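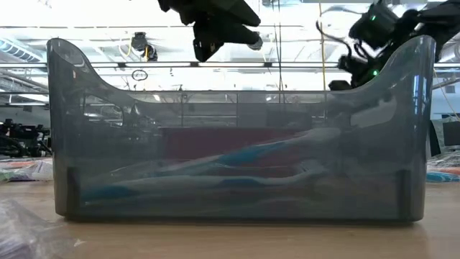 Gondgate, November

Storage and Sorting at the Lengyel Building: Gallery

The Lengyel Building keeps its small household goods in open-front bins, each assigned to a numbered place on the shelves. The current register lists 432 items in 30 bins. This page presents one bin from the sorting tables, with notes for departments that will be moving their own supplies under the Jokley storage plan.

Gray bin on the sorting table. The translucent walls give a general idea of the contents before anything is lifted out: two long white and blue items, one lying at a slant above the other, and a dark maroon shape farther back. The front dips to a low rim between raised corners.

Notes for departments

Bins of this type are stored with the low side facing out. Long items are laid flat where space allows - they should not stand above the rim. Labels are placed on the shelf edge, and the bin itself is left unmarked.

Shelves 2 and 28 are reserved for returns. Requests for additional bins may be submitted to the Zetau supply desk before noon.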